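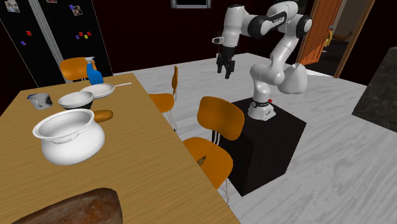
Table clearing is still a slow job for a machine, says Pilar Acuña, who runs simulation trials at Waltow. Her test kitchen puts a single arm on a fixed pedestal beside a long table set with a pot, bread and a spray bottle. "The pot and the bread roll need different grips," she said. "We allow 3 attempts per object."

Henk De Graaf, who writes the task list, is cautious about small tools. "A thin handle leaves little margin. I would not sell this as a chore robot yet."
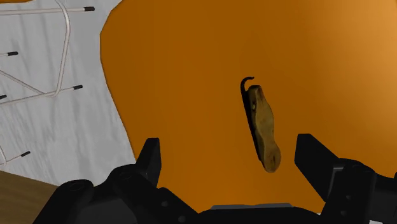
Wooden-handled hook between the gripper fingers, Waltow simulation.

Trials resume in March.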